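Ornlow Home Forum > Small Spaces > Home office, do you really need a desk with drawers?

despina_p
14 December 2021
So I'm finally turning the hall nook into an office and I can't decide. My old desk had drawers built in and I banged my knees on them for 10 years. Now I'm leaning toward a plain white top and keeping all the paper stuff somewhere else. Budget is $800 for everything, chair included. Talk me into it or out of it!

gleice_sales
Do it!! I went plain white in May and I love it. Get rounded corners if you can, my hip thanks me every day.

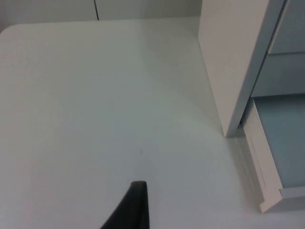 White top, rounded corner at the back

kiltotero
Gonna disagree. White shows every coffee ring and pencil smudge. I had one for a year and wiped it down constantly. Get something darker and spend the difference on a decent lamp.

gleice_sales
Eh, I wipe mine when I wipe the kitchen. A dark one shows dust, so pick your poison.

despina_p
OK but where does the paper go? I have tax stuff, manuals, the kids' school forms...

hilitz50
Metal drawers, separate from the desk. I'd take those over built-ins any day, you can drag them to the next apartment. Look at used office places first, mine was $50 and it weighs a ton.
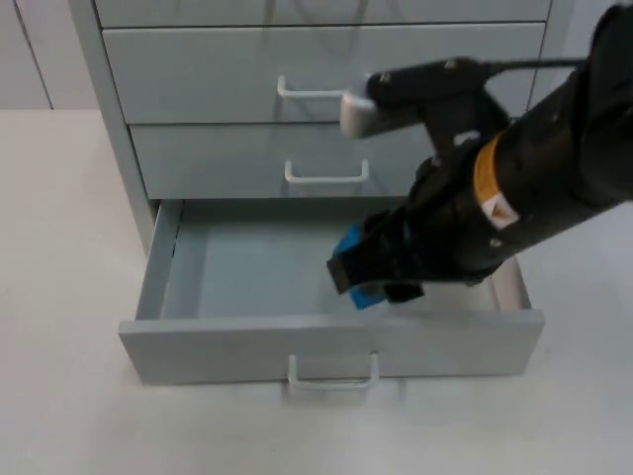

Light gray metal, white bar handles, bottom drawer open

kiltotero
Metal is loud though. If somebody's sleeping on the other side of that wall you'll hear about it.

hilitz50
Felt pads. Also put the heavy stuff at the bottom, please, a top-heavy cabinet is no joke with kids in the house.

despina_p
Good point about the kids. Leaning white top plus used metal drawers then. Gleice, did you get a mat for under the chair?

gleice_sales
Nope, just a rug. I keep meaning to!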